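Tool Storage Product Specialist (permanent, full time)
Dikwood Distribution Centre

Reference: 2390
Applications close: end of April

Samilero supplies workshop storage, hand tools and site equipment to trade customers, schools and local councils. The company now seeks an experienced Product Specialist to take responsibility for its range of tool chests, roller cabinets, workbenches and van storage systems. The position reports to the Category Manager and is based at the Dikwood Distribution Centre, with regular travel to the Prekeck showroom.

About the position

The tool storage range currently comprises 1071 product lines, from single-drawer bench units to full workshop fit-outs. The Product Specialist maintains the technical information for each line, advises branch staff and trade customers on suitability, and assesses new products before they are offered for sale. The successful applicant will also take over the Juhász range of modular drawer cabinets, which Samilero began distributing last year and which is held at Dikwood and Prekeck only.

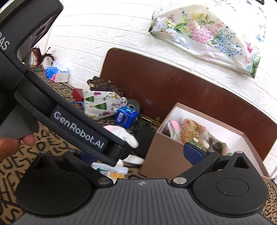

An open cardboard box at the work area.

Duties

Verify drawer load ratings, slide travel and lock function on sample units, and record the results in the product register.
Prepare specification sheets, assembly instructions and spare parts lists in plain English.
Respond to technical enquiries from branches and trade account holders within one working day.
Review warranty claims for castors, slides, handles and powder-coat finishes, and recommend whether a claim should be accepted.
Deliver product training to counter staff at least once a quarter.
Assist with the annual catalogue, including colour references and dimensional drawings.

Selection criteria

Essential
A trade qualification in a metal, mechanical or cabinetmaking discipline, or equivalent experience in tool retail or wholesale.
Sound knowledge of workshop storage, including sheet metal gauges, ball-bearing slides and common locking systems.
Clear written English and the ability to explain technical matters to customers who do not have a trade background.
A current driver licence.

Desirable
A forklift licence.
Experience with warranty assessment or product testing.
Familiarity with inventory software.

Working conditions

Ordinary hours are 38 per week, with a start time of 7.30 am at Dikwood and 8.00 am at Prekeck. The position involves manual handling, and lifting equipment is provided for cabinets and benches. Safety footwear is supplied on commencement and replaced each year. Samilero offers 18 days of paid professional development leave over the first three years of employment – this is in addition to annual leave – and a staff discount on all stocked lines.
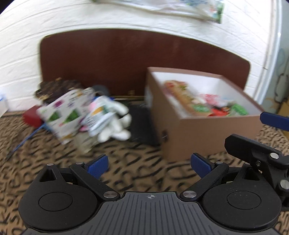
Two current members of the product team were asked what applicants should know about the work, and one replied that the drawer slides take up far more of the week than anyone expects, as most calls from the branches concern a slide that has been fitted to the wrong side or overloaded at full extension. The same respondent advised applicants to be comfortable telling a customer that a cheaper cabinet would suit the job.

How to apply

Applications should include a résumé, a statement of no more than two pages addressing the essential criteria, and the contact details of two referees. Please quote reference 2390 on all correspondence. Applications may be lodged through the Samilero careers page or left in a sealed envelope at the Dikwood reception desk, which is open until 4.30 pm. Enquiries may be made by telephone on extension 3391.

Shortlisted applicants will be invited to an interview and a short practical exercise at Prekeck, in which they will be asked to inspect a roller cabinet and write up any faults found. Applicants who require an adjustment to take part in the selection process are asked to note this in their covering statement. Applications received after the closing date will not be considered.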